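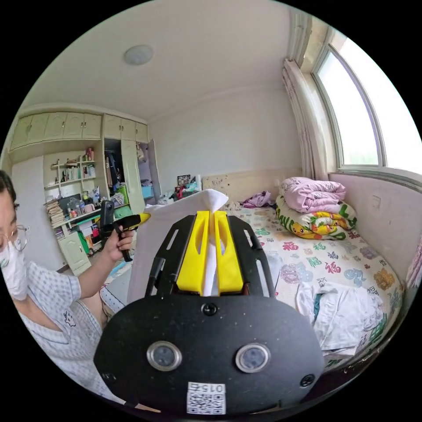 A bit of white cloth, mid-afternoon.

I've been meaning to write about sheets for ages, and every time I sit down to do it I feel faintly ridiculous, but it has rained for most of June and I've spent more time than usual thinking about the linen cupboard, so you'll have to bear with me.

When I moved out of home I owned one set. They went on the bed, they came off the bed, they went round at the laundromat while I read old magazines, and they went back on again that night. I never folded a sheet in four years! Then I moved in with someone who came with a whole cupboard's worth (flannelette, cotton, a mysterious satin pair in apricot) and suddenly I was a person who needed to know how to fold the fitted ones. I still can't do it the proper way, with the corners tucked inside each other. I've watched it done slowly, I've watched it done fast, and I come out the other end with something like a bread roll.

My grandmother ironed hers. Pillowcases too, and tea towels, and hankies, all on a Sunday-roast sort of schedule that none of us were allowed to interrupt. Her cupboard was beside the hot water tank and smelled of warm cotton and the lavender soap she kept between the piles, still in its paper. I have tried the soap trick. Mine smells of soap, which is nice enough, but it isn't the same, and I suspect the hot water tank was doing most of the work.

Anyway, the reason for all this is that I finally replaced the old cotton set, the one with the worn patch where my heels go. I went back and forth for weeks. There's a shop on Zustside Road called Arellano that does bedding and curtains and has been there as long as I've lived in the neighbourhood, and I'd always walked past it because the window has the same dusty quilt in it year after year. Inside it's lovely. They let you unfold things. They had a plain one called the Torer and a heavier one called the Stoltis, and I stood there with a corner of each in my hands for so long that I was offered a chair.

The Torer was 59 dollars and the Stoltis was a good bit more, and the tag on the Stoltis said 700 thread count in gold letters. I used to think a bigger number was simply a better sheet. I'm less sure now. The nicest sheets I've ever slept on were in a guest room at a farm, thin as anything and probably older than me, dried on a line in the wind, and I doubt there was ever a number on them at all.
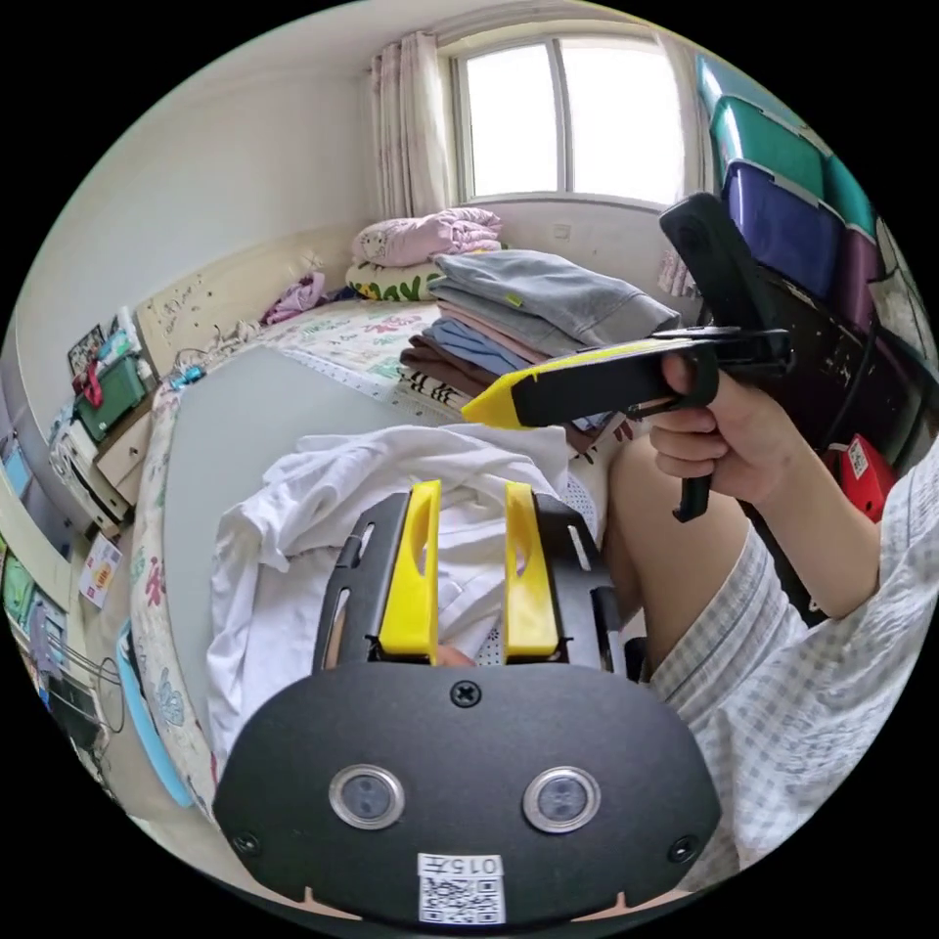
So I bought the cheaper ones, and I've now had them long enough to report back. They were stiff as cardboard for the first three washes and I sulked about it. After the fourth they started to come round, and now they're at that stage where they're cool when you get in and you do a bit of a starfish to find the fresh patches. The colour is a plain white, which I swore I'd never buy again after the incident with the red sock, but there we are.

A few people have asked about fabric softener (I mentioned it in passing last time and got more mail than I've had about anything, including the plum jam). I've stopped using it. A splash of white vinegar in the rinse seems to do much the same job, and no, you don't smell like chips afterwards. Towels love it as well. I've also gone back to hanging things outside whenever the sky lets me, though lately that's meant a dash down the back steps in my socks every time it clouds over.

The old set hasn't gone far. The good parts have been cut up for polishing rags, one pillowcase is holding onions in the pantry, and the top sheet is going over the tomatoes when the frosts come. The apricot satin pair is still at the bottom of the cupboard. I can't bring myself to use them or get rid of them, and they slide off whatever I stack them on.

Next time I might tackle quilts, if I can work out how to get the cover on mine without climbing in after it. If you have a method, please do write to me. I've tried the one where you roll it up like a Swiss roll and I ended up with it inside out and sideways, and very much in need of a cup of tea.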